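Comparing two gripper finger sets on the plate task

Shares 21 | Comments 5

This section picks up after you've mounted both arms and run the joint check. I wrote it while I was swapping between the Volska fingers and the Hendau ones on our two-arm bench, so it follows the order I do things in, and you're welcome to shuffle it a bit if your bench is laid out differently.

1. Clear the middle of the table and put out one light plate and the small dish rack. I like a task with a flat pick and an upright place, as the two finger shapes behave so differently on a thin rim (the Volska ones are pointier, the Hendau ones have more pad).

2. Jog the left arm until the closed tip is hovering over the table near the plate. Keep the speed low for this – I leave mine at 5 per cent until I trust the new offsets. 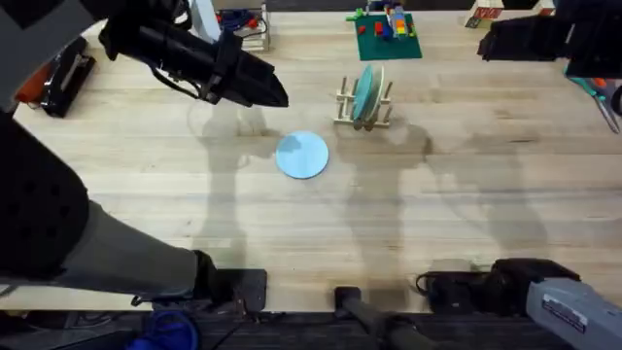 Left gripper closed near the plate, rack standing behind.

CAUTION: Don't let the arms cross over the rack at full speed. There's a soft limit in the Dirnent controller, but it knows nothing about your crockery!

3. Open the wrist camera view and check that you can see both fingers. If one is missing from the picture, the mount has rotated and you'll want to nip the screws up again before going on.

4. Set the opening to its widest and have a look at what's between the fingers. You want plenty of bare table there, and your target shouldn't be hiding behind a fingertip. 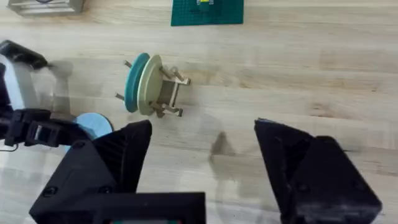 While you're in that view, turn the exposure down a touch if the tabletop is glary. Delia Ursu talked me into locking it, and I've left it locked ever since, mostly out of laziness. Shadows from the arms are fine. The tracker copes with them, though it's fussier about fast movement, so slow down before you grab a reference shot.

5. Tilt the wrist and take a second reference with the plate and rack both in view. Have a squiz at the table edge as well, and tuck back any cloth or cable that could snag the forearm on its way round.

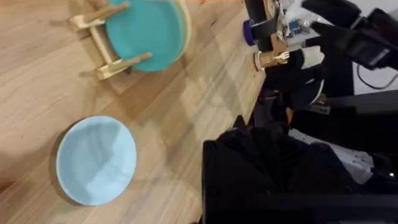
6. Run the pick 21 times with the first finger set, then swap and run it again. Log every try in the Scanlon sheet, including the duds. Ramil Castillo did almost 500 on his bench, which is a lovely number to have, but I ran out of arvo.

NOTE: Re-zero the gripper after each swap. I forgot once and had to bin 119 rows of log, colour coding and all.

7. Park both arms and compare the fixed camera view with your first one. The rack should be back on its mark before you start the next set. 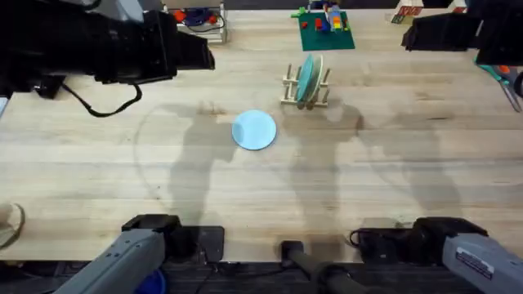

Fixed camera view: plate flat on the table, two more in the rack.

8. Save the offsets under the name of the finger set, with the month on the end if you swap as often as I do. Then power down the grippers before the arms.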